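Switched the kitchen over to a water filter jug in August. A few notes for anyone in a hard water area who's thinking about it.

The kettle was the reason. I was descaling every fortnight and still getting bits in my tea.

I bought the Vosano, the plain one with the flip lid. Cartridges come in packs of 5 and the maker says 100 litres each. With two tea drinkers we get through one in a month.

The tap water tests the same as ever — very hard. Filtered water out of the jug is a lot softer for the first 50 litres, then it creeps back up.

I tried the Hernov cartridges too, as they fit the same jug. Cheaper, but they dribble for ages before the water runs clear.
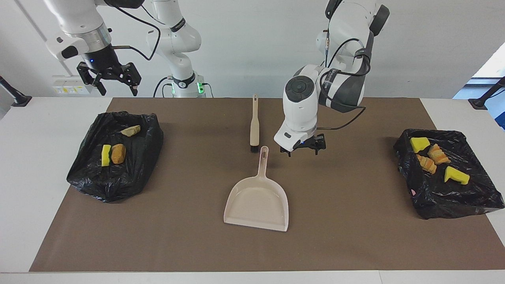
Kettle now gets descaled every couple of months. Citric acid, half an hour, rinse twice. Vinegar works but the whole flat smells of it.

Don't leave the jug on a sunny windowsill. Mine went green round the lid. It lives in the fridge door now.

Someone asked about recycling — the big supermarket takes the old cartridges, in the bin by the trolleys. Let them drain overnight first.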